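Workshop notebook, January 29, 2021

Dye bench, continuing the black overdye business for the Bellby order. I said I'd write this up properly so whoever mixes the next pot doesn't have to work off the back of my envelope. No promises on the handwriting, but at least it's in the book now.

So, the problem. Bellby want their old cotton sweats and tees taken back to a proper black, and the ones we did before Christmas came out a sort of sad eggplant. Fine under the fluorescents, horrible in daylight. I blamed the dye, then the salt, then the water, and I now think it was mostly me rushing the soda ash. I was tipping it in with the goods still sitting in the pot, all in one go, and the pieces nearest the top got hammered while the rest missed out. (I did know better. It was hot and I wanted my lunch.)

Today's go: Skilter black, the fibre reactive powder and not the all-purpose one, at double what I'd use for a mid grey. Pasted it up with a splash of warm water and a bit of urea first and let it sit while I weighed the salt. It still had lumps! I put it through the old stocking and there was a good teaspoon of grit left behind, and I bet that's where the speckles on the last lot came from. From now on the black gets strained every time, even when it looks smooth.

Goods were scoured yesterday in the big pot with soda ash and a squirt of detergent. The rinse water ran the colour of weak tea and took ages to clear. Anything with old fabric softener in it fights you, and I'd guess half this lot has been softened to death.

Temperature held at 40 the whole way, which I'm pretty chuffed about. The Pelkonen controller overshoots if you set it and walk off, so I set it low and crept up on it. Salt went in over 3 additions, stirring in between. Then I lifted everything out onto the rack, dissolved the soda ash separately, got it well mixed through, and put the goods back. Such a faff, and dripping purple all over my boots, but the colour went on so much more evenly that I'm not going back to the lazy way.

Batch sheet has 118 pieces on it and 114 of those are going back to Bellby. The others are polyester blend and I've written them off. You can't get this dye to bite on poly and I'm sick of trying. They come out heather grey, and the customer thinks we've done it on purpose.

Prints are a separate headache. Plastisol prints don't take the dye at all, so a white logo stays white, and next to a fresh black it looks almost brand new. Flock and foil are a gamble. Stitching is worse: nearly everything is sewn with poly thread, so you get a pale line along each seam on anything that started out light. On darker pieces it hardly shows.

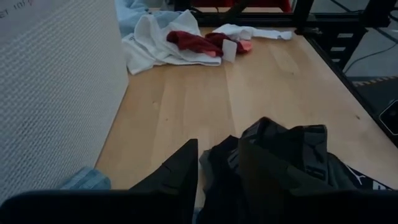
Puma piece, charcoal with the white cat.

I've asked Bellby whether they want logos left alone or covered, and I'd vote for left alone. Covering means opaque ink, which means heat curing, and then we're into a whole other price. Still waiting on an answer. Hanitz reckon they've got a low-cure ink that would do it, but they said that about the navy as well and it peeled like a sunburn.

Sorting by shade has to happen on something pale. I used to do it on the grey bench and you simply cannot tell a charcoal from a washed-out black on grey. Light timber is much kinder, and you can pick up a red or a green cast straight away if you put two pieces side by side. I'd like the same for the drying end.
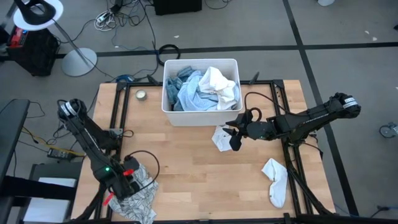 The pale tabletop, black framing round it.

Rinsing notes, mainly for me. Cold first, lots of it, until it's only a bit pink. Then hot, as hot as the tap will go, and leave it to soak. Then hot again with the Synthrapol-type stuff. I used to start hot and wonder why the whites of the prints went lilac, so there's your answer, you goose.

Crock test on the swatches: dry rub very good, wet rub so-so. There's a smudge on the cotton after ten strokes and I reckon another hot soak will sort it. Swatches are pinned in the back of the book, left column before the extra soak. I'll do the right column when they've dried.

Still to do: order more Skilter black (we're down to the dregs of the tub), new stockings for straining, descale the Pelkonen, and find out who's got the good tongs. Bellby swatch card goes out with the next courier.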